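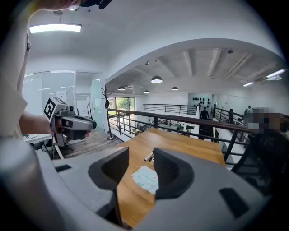 Photo: Greenberg Street Studio

About Lisine

Hi, and thanks for stopping by! I'm the person behind Lisine, a small language school on the second floor of a former shoe store on Greenberg Street. If you've ever emailed us, called us or rung the downstairs bell by mistake while looking for the dentist, you've most likely talked to me.

I started the school because I was a terrible language student. I took French for years and could recite a whole page of verbs, and then I went on vacation and couldn't ask for a second towel. A while later I signed up for an evening class in Portuguese with a teacher who never once opened the textbook. She brought in bus schedules and grocery flyers and made us argue over them (I still know far too many words for kinds of beans). After two months I could hold a slow, clumsy, very happy conversation. I wanted to run a place like that, so I rented a room, bought some secondhand chairs and put a card in the bakery window.

Our first class had 7 people in it, and two of them were my cousins. We now have 213 students across the week, in Spanish, Portuguese, Italian and beginner Greek. The cousins dropped out, by the way. I've forgiven one of them.

How our classes work

You'll speak from the first evening. Every group is small, and we sit around a table and talk about ordinary stuff – rent, the weather, what you cooked, why your sister isn't speaking to your brother. There's grammar too, but we get to it when you need it to finish a sentence. Homework is short. Most weeks it's a voice message to a classmate, and people grumble about it for the first month and then start sending ones that are five minutes long!

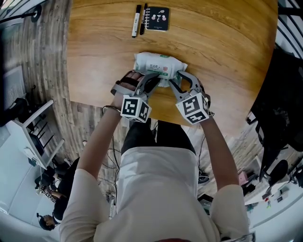 We don't do placement tests. You come in for a chat with a teacher, it takes as long as a cup of coffee, and by the end we'll both have a good idea which group would suit you. If we get it wrong you can switch at any point in the first three weeks, no forms.

Where we get our books

I gave up on big course packs a long time ago. Our teachers write most of the material themselves, and the rest comes from Trumix, a little publisher that prints short readers for adults. They're proper stories, with grown-up problems in them, and the beginner ones use just 1000 words. We also keep a lending shelf by the stairs. It has over 63 novels on it at the moment, mostly Italian crime, and you're welcome to take one home even if you aren't enrolled.

Nundau Nights

Once a month we take over the back half of the Nundau café, two doors down, for an evening of eating and talking. Each table has its own language, and you can sit at any of them, including the ones you don't speak a word of. I spend most of the night at the Greek table, nodding. The next one is on 17th April, it starts at seven, and you pay only for what you order.

Practical stuff

Evening groups run Monday to Thursday, with a couple of morning groups for people who work late. We close for all of August, when the room gets hot enough to bake bread in. There's an elevator at the back of the building – ring the bell marked Lisine and someone will come down and show you the way. Street parking is free after six.

If you'd like to sit in on a class before you sign up, please do. The first visit is free, and you can just listen if you're feeling shy. Send us a note through the contact page with the language you're curious about and which evenings you have open, and I'll write back within a day or two.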